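In praise of the dull rulebook

I have been helping to look after the handling rules at Plirnstead for 8 years now, and I still find myself defending them over tea. They are only five pages long, which I think is rather lovely, though every newcomer wants to add a sixth.

The rule that gets the most grumbling is the one about edges. When a gripper carries a processor, the fingers touch the sides and nothing else, and the metal top stays clear the whole way. People tell me a suction cup would be quicker, and they may well be right -- the folk at Otetti are very fond of theirs. But I like a hold that anyone can check with a glance, and a finger at the left edge and another at the right is about as plain as it gets.

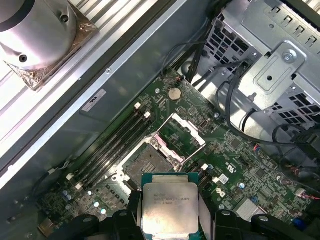

Open before you carry

My other favourite is that the socket's load plate should be up before the chip comes anywhere near it. It sounds fussy, I know, and the Prornance draft we looked at in October left the order up to each workshop. I do wish they would think again! A machine holding a Xeon over a crowded board, with memory slots and cables close by, has enough to be getting on with.

So by all means let us have cleverer grippers and better cameras, and let us argue over every line of the rules once a year. I would only ask that we keep them short enough to pin up beside the bench.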